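Frauke Haberkorn
2019-04-22

1/ OK, I finally have a corner of the spare room set up for photographing my pottery and I am way too happy about it. Going to write it all down while I still remember what goes where. Long thread, get a coffee!

2/ Background for anyone new: I make mugs and small bowls, and for 3 years I've been taking pictures of them on the windowsill. Gray day, gray mug. Sunny day, one half of the mug is white and the other half is a cave. I have over 200 pictures of the same blue glaze and it's a different blue in every one.

3/ Birgit Oltmanns (she takes the portraits for our choir, they're lovely) looked at my windowsill pictures and said "you need one big soft light and a plain wall." That was the entire lesson. I wrote it on the back of my hand.

4/ The wall first. Ours was a kind of peach when we moved in. I wanted it plain and pale so that it wouldn't throw color onto the glazes. Filled the nail holes, sanded, two coats. Rainer did the bit up by the ceiling because he's tall and I wobble on ladders.

5/ Paint tip: let the filler dry overnight even if the tub says an hour. I didn't the first time and got a dimple exactly at mug height. Sanded it back, did it again, and now I can't find the spot — and believe me I've looked.

6/ Then the softbox. Folded up it's just a bundle of black cloth and thin rods, and you open it a bit like an umbrella that doesn't want to be an umbrella. First try took me most of an evening. Second try, ten minutes. It gets so much easier once you've felt how far the rods bend!

7/ The corner as it is now, softbox right up by the pale wall. The cloth is still creased from the bag and I've decided I like it that way. The thin purplish cable with the white connector makes me smile every time, it's such a cheerful bit of color in there.
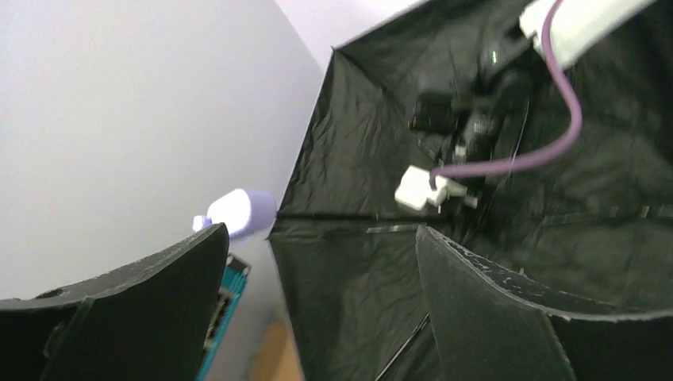

8/ CABLES. I used to let them hang wherever and then walk into them with a bowl in each hand. Now I give each one a slack curve so nothing pulls on the plug, and anything that reaches the floor gets taped down along the baseboard. Cloth tape, the kind that peels off again without taking the paint along.

9/ Placement, which I fiddled with for days: for mugs I like the light a little above and off to one side, with the handle pointing away from it. You get one long soft highlight down the belly of the mug and the shadow just sort of melts. With bowls I go higher, or the inside stays dark.

10/ Closer is softer. This blew my mind! I kept backing the light away because it felt too strong, and the shadows got harder every time. Pull it in as near as you can without it being in the picture, then turn it down.

11/ Shiny glazes will show you the whole room, including you. I wear a dark sweater now and stand a bit to the side. There's one teapot from last year where you can clearly make out my slippers.

12/ Turn off the other lights in the room! My ceiling lamp is much warmer than the softbox and it was putting a yellow edge on all the white pieces. I blamed the glaze for a month. Sorry, glaze.

13/ For something to stand the pots on I use a big sheet of paper, curved up at the back so there's no line behind the mug. 60 cm wide is enough for one piece, and tight for two. Put a bit of tack under each corner or it slowly slides toward you.

14/ Dust shows up like crazy in good light. I keep a soft makeup brush next to the camera and go over every piece right before I shoot. Also the paper. Also my sleeves, apparently.

15/ Somebody asked about the folder situation. I'm at nearly 2000 pictures and they used to be in one heap. Now it's one folder per glaze, with the test tile photographed first so I have something to compare against.

16/ Still on my list: a small shelf for the brush and the tape, a hook for the folded paper, and some way of keeping the softbox from drooping forward when I tilt it down. If you've solved the drooping thing please tell me, I'm all ears.

17/ Roswitha, yes, your green bowls are next! I want to try them with the light almost straight above. Pictures in May, once the second firing is out of the kiln.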